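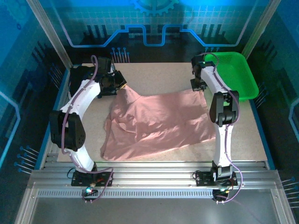
How do I fold a big, floppy piece of fabric without it ending up crooked?

Laundry & Linens – posted 2021-10-31

Juniper Brannigan

I do the washing for a small guest house in Isbridge and I can't get a neat fold out of the soft stuff. Towels are fine. Pillowcases are fine. The trouble is anything large and thin – the pink cloths in particular. They come to me in a heap, all wrinkled up, and by the time I've found two corners the rest has twisted around on itself. I pick up one corner, pick up what I think is the next one along, and half the time it's the one diagonally across.

I have a work table with a speckled top and a plastic basket in the back corner for finished things. I don't have room for a bigger table. I've tried folding in the air, but the pieces are longer than my arms are wide and the bottom drags.

Two things I'd like to know. First, is there a reliable way to find the right corners when it's in a heap? Second, should I be ironing before I fold, or is there a way to get most of the creases out by hand? The iron we have is an old Pludeo and it takes ages to heat up, so I'd like to skip it for anything that isn't going on show.

I have to get through a full load between checkout and three in the afternoon, so speed matters a bit too.

Murdo Guthrie

Just roll them. Rolled cloth doesn't crease as much and you don't need to find corners. I roll everything, shirts included, and it all goes in a drawer standing on end.

Lorna Paterson

Rolling is all right for a drawer but it won't stack on a guest house shelf, so I'll answer the folding part. I worked in a hotel laundry for six years and we did this all day.

Finding the corners. Don't grab a second corner out of the heap. Pick up one corner and hold it high enough that the cloth hangs. Then put your other hand on the hem right beside the corner you're holding and run your fingers along that hem until you reach the next corner. Keep the hem between your finger and thumb the whole way. If you follow the edge, you can't end up with the diagonal one. It takes a few seconds and it's quicker than guessing and starting over.

If the cloth is too long to hang clear of the table, leave the far end lying where it is. You only need enough lift to see the edge.

Laying it out. Once you have two neighboring corners, walk them apart until the hem between them is straight, then lower that hem along the front of the table. Now go to the back and pull the other two corners away from you, one at a time. A short tug on each is enough. If the piece is bigger than the table, let the extra hang over the front and work on the part that's flat. Fold that part over, slide the whole thing back, and carry on.

Creases. Use the flat of your hand and go from the middle out toward the edges. Going from one edge to the other pushes a ridge ahead of your hand and you end up with a worse crease than you started with. Do this when the cloth is barely damp if you can manage it. Bone dry fabric doesn't give much. I would leave the iron off for anything going on a shelf.

The fold. Bring the back edge to the front edge, match the corners, and smooth again. Then side to side, then once more. Always fold in the same order or your stack will have different sized pieces in it. Put the folded edge facing out.

With shirts it's different. Lay them face down with the buttons done up, and start from the shoulders. Don't pick a shirt up by the hem corner, or it hangs crooked and the sleeves get caught underneath.

One more thing, if you can change it – take the load out of the dryer as soon as it stops and shake each piece once before it goes down. Most of the twisting happens while it sits in a pile.

Anitha Naidu

Agree with Lorna about following the hem. I'd add a tip for plain cloths where all four sides look alike. Put a stitch of colored thread in two corners on the same short side. I did ours one evening in May and it has saved me a lot of turning things around. Use cotton thread, as the shiny kind frayed on me after a few washes.

Also, move the basket to the side of the table if there's a shelf or stool you can stand it on. Any space you get back at the rear helps when you're pulling those far corners straight.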